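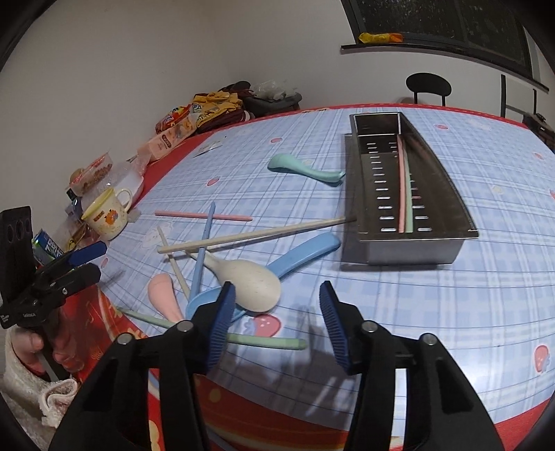 Subject: Re: [auv-users] Summer school seats and the Clerngate vehicle

On the list, the Clerngate training office wrote:

> We are pleased to offer 40 seats at the underwater robotics school in
> Preltden this June. Participants will plan and run their own missions
> on the Jelínek vehicle, rated to 1000 meters, and will leave able to
> carry out seabed mapping on their own. The fee is 2174 per person,
> lodging not included.

I read this twice and still have trouble with it.

Forty people and one vehicle, as far as I can tell from the program. The water time is 2 afternoons. Take out launch, recovery, ballast checks and the usual hour spent hunting for a bad connector, and I don't see how each person plans and runs a mission. Most of them will stand on the dock and watch a laptop over somebody's shoulder. I did that at the Toston course and learned a fair amount, but I wouldn't say I came home able to map a seabed.

The depth rating puzzles me too. The lake at Preltden is shallow enough that we used to pull lost anchors out of it by hand. What the housing can stand is beside the point there. I would much rather hear what navigation is on board. Is there a Doppler log? Is there any acoustic positioning, or does it surface for a GPS fix and dead-reckon in between? If it's the second, the maps from the last school make more sense to me, with the same sunken barge showing up in two places.

> Space is limited and we encourage early registration.
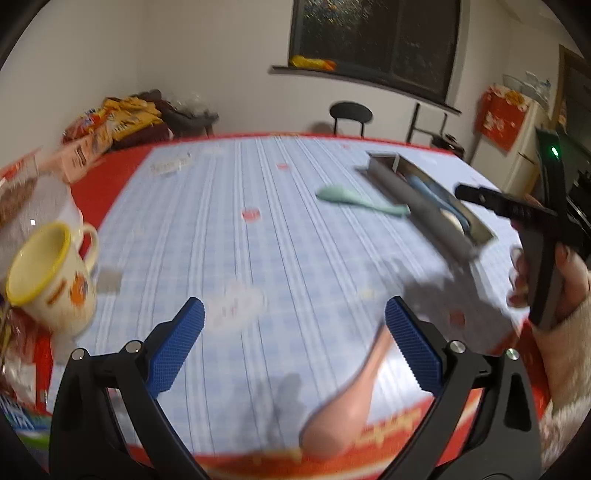
Before I ask my department for that kind of money for a student, I'd like answers on the list to these:

- How many vehicles will be in working order, and is there a spare set of batteries?
- How many people share one mission slot?
- Do participants get the raw logs, or only the finished plots?
- What happens to the fee if wind closes the lake? Last time we got slides.

The lectures look decent, especially the one on sonar image matching, and if those were sold separately I'd probably sign off on it today. As it stands I'm holding our registration. If anyone here went to the last one and got real stick time, please say so, and say how long.

Also, the link to the packing list is dead.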